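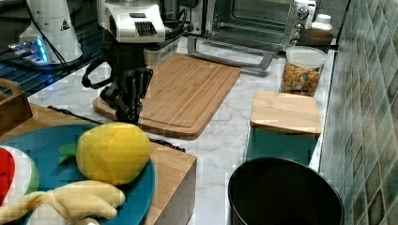

The big bamboo board on the marble counter, with the toaster oven behind it.

The kitchen at Hollis sits at the back of the building, past the coat hooks, and it smells of toast for most of the morning. The woman who runs the home cooking course there asked that we leave her name out ("put the food in instead!"), and then she talked for the better part of two hours, mostly standing up, with one hand resting on the counter.

She wanted to start with the cutting board. It's bamboo, long and wide, with rounded corners and a groove running all the way around.

"I would give up my good knife before I gave up that groove," she said. "You cut a ripe tomato on a flat board and the juice goes down the cabinet and into your shoe. Peaches are worse. With the groove you can do a whole bowl of peaches and then tip the juice into the dressing."

She buys her boards from Kirkuris, a small kitchen shop two streets over, and she oils them herself once a month with plain mineral oil. The first one she ever owned split down the middle after a winter next to a radiator, and she still has half of it at home, where it works very nicely as a cheese board.

The course is called Ralamora, after the street where she first taught it in a borrowed kitchen with a single outlet. It runs for 5 weeks and is meant for people who have one counter, a small oven and not much patience. Most of what they make goes through the toaster oven, and this is where she gets really excited.

"People think it's for toast! I've done chicken thighs in mine, I've done granola, I've done a plum cake that was better than the one from the big oven, because the top got so brown. It's ready before you've finished chopping. And you can see in through the door, so you're not letting the heat out every two minutes to check."

Her own rule for roasting vegetables is to cut everything smaller than seems right and leave space between the pieces. Carrots get 21 minutes and then a look. She gave that number without stopping to think, and when we asked where it came from she laughed and said that 20 had never been enough.

She's just as keen on the knobs. The oven has three of them, silver and round, one above another at the right of the door, and she prefers them to any touch screen.

"My hands are covered in flour or oil half the time. A knob doesn't care. You turn it with your wrist if you have to."

We asked about the clear canister in the corner, the one with the white lid and all the yellow, orange, red and green inside. She likes to keep anything colorful where people can see it. Dry goods in a closed cupboard get forgotten, she says, and she has thrown out enough stale packets in her life to feel strongly on the subject. At home she has a whole shelf of clear jars, and every refill goes in underneath the old stuff, even though that means emptying the jar into a bowl first.

The little square board nearby has a pale grain and a beveled edge. A small board like that is what she tells every new student to get once they have a large one. "Garlic lives on the small one. Otherwise your strawberries taste like garlic, and you'll remember it for years. I do!"

The marble was a harder sell. She had asked for something darker when the kitchen was redone by Rosteck, a local fitting firm, and she worried for weeks about lemon juice and red wine. Now she rolls pastry straight on it. The stone stays cool, the butter behaves, and the soft gray veins hide more than you'd expect.

"I wipe it down right away, that's all. I was wrong about it and I'm so glad I was."

The next course starts in January, and the first session is bread. Each student weighs out 500 grams of flour, gets a corner of the counter and takes the dough home in a bowl to bake the next day. She'll be in early with the coffee on.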